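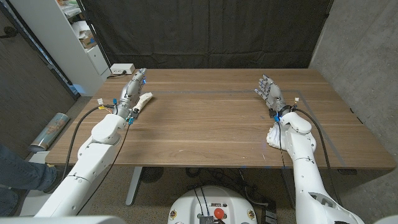 그림 1. 호두나무 색조의 나뭇결 상판. 상판 위에 청회색 테이프 선이 있음.

목재재료학 강의 노트
4강 목재의 수분과 치수 변화

1. 함수율의 정의
목재의 함수율은 전건 질량에 대한 수분 질량의 백분율로 나타낸다.
함수율(%) = (건조 전 질량 - 전건 질량) / 전건 질량 × 100
분모가 전건 질량이므로 생재의 함수율은 100%를 넘을 수 있다. 전건 질량은 103±2℃ 건조기에서 항량에 도달할 때까지 건조하여 구한다.

계산 예. 건조 전 질량 485 g, 전건 질량 441 g인 시험편의 수분 질량은 44 g이고, 함수율은 10.0%이다.

2. 자유수와 결합수
자유수는 세포 내강과 공극에 액상으로 존재한다. 결합수는 세포벽 내 비결정 영역의 수산기와 수소결합한 물이다. 건조 시 자유수가 먼저 빠져나가며, 자유수가 모두 제거되고 세포벽만 포화된 상태를 섬유포화점이라 한다. 수종에 따라 차이가 있으나 통상 25~30% 범위로 본다.
섬유포화점 이상에서는 함수율이 변해도 치수와 강도가 거의 변하지 않는다. 그 이하에서는 함수율 감소에 따라 수축이 진행되고 강도는 대체로 증가한다.

3. 수축 이방성
수축률은 접선 방향이 가장 크고, 방사 방향, 섬유 방향 순으로 작아진다. 접선 방향은 방사 방향의 2배 안팎인 수종이 많다. 섬유 방향 수축은 정상재에서 매우 작아 실무 계산에서 흔히 무시한다.
판목판은 나무껍질 쪽 면이 오목해지는 너비굽음이 생기기 쉽다. 곧은결판은 폭 방향 변화가 작다.

4. 평형함수율
일정한 온도와 상대습도에 장기간 놓인 목재가 도달하는 함수율이다. 같은 조건이라도 흡습 과정보다 탈습 과정의 값이 높게 나타나며, 이를 이력현상이라 한다. 가구용재는 사용 장소의 평형함수율에 가깝게 건조한 뒤 가공한다.

5. 상판 접합부의 설계
넓은 판재를 하부 틀에 고정할 때는 폭 방향 이동을 허용한다. 장공 철물이나 홈에 끼우는 Z형 클립을 쓰며, 전면 접착은 피한다. 합판을 심재로 한 상판은 치수 변화가 작으므로 별도로 취급한다.

과제
(1) 전건 질량 34 g인 시편의 함수율이 12%일 때 수분 질량을 구하라.
(2) Skuven 시편 묶음의 측정표로 접선 및 방사 방향 수축률을 계산하고 두 값의 비를 제시하라.
제출 시 유효숫자는 세 자리로 통일한다.

다음 강의: 인공건조 스케줄과 건조 결함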